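**Duvet cover** (also quilt cover, or just "the cover" in my house) is a big washable fabric bag that goes around a duvet and closes at one end with buttons, snaps, a zipper or ties. I've been writing the bedding entries for this household wiki since November, and this is the one I was looking forward to, because I own far too many of them!

The idea is simple. The duvet itself is a pain to wash, so you put it in a bag and wash the bag. In plenty of homes the cover also does the work of a top sheet and a bedspread, and that's how I grew up. My grandmother in Ustia ironed hers – I do not.

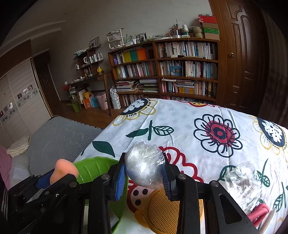

*By Yavuz Taşdemir, with corrections from Byung-chul Na*

**Patterns.** Large florals are my favorite, and a white ground with big flowers in red and navy plus a few dark green leaves is about as cheerful as a bed gets. Big prints also hide creases better than plain white (see the ironing, above). Small things show up fine against them, so I don't mind using the bed as a sorting table when I'm going through odds and ends – a green bowl, a sponge, little plastic bags of whatever. Byung-chul thinks this is a terrible habit and wants it on record.

**Fabric.** Cotton is the usual choice, either percale (crisp, a bit cool) or sateen (smoother, slippery if you toss and turn). Flannel is lovely in winter and collects every crumb in the room.

**Washing.** I wash mine at 40 degrees Celsius, inside out, closed up. Leave it open and you'll find all your socks in one corner, in a wet lump.

**Putting it on.** Turn the cover inside out, reach in, grab 2 corners of the duvet through the fabric and shake the whole thing down over itself. Byung-chul prefers the rolling method, which has its own page.

*See also:* Mattress pad; Pillowcase; Rolling method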